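Home | Articles | Methods | Data

Print | E-mail

Filed under: Wetlands and Water Quality

3.2 Sediment sampling

Cores were taken at five stations in the Rerngate estuary in June, all within 40 m of the main channel. Each was split at 5 cm intervals and stored cold until analysis.
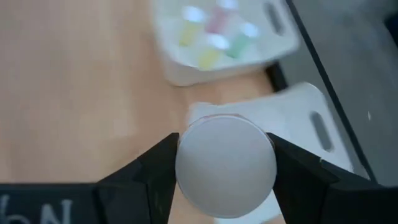
Figure 2. Handling a white cylindrical item over the bench.

Grain size was measured first, then organic content. The upper layers at the Hermans station were mostly silt — the outer stations had more sand. In all, 419 subsamples were kept for the salinity comparison in Section 4.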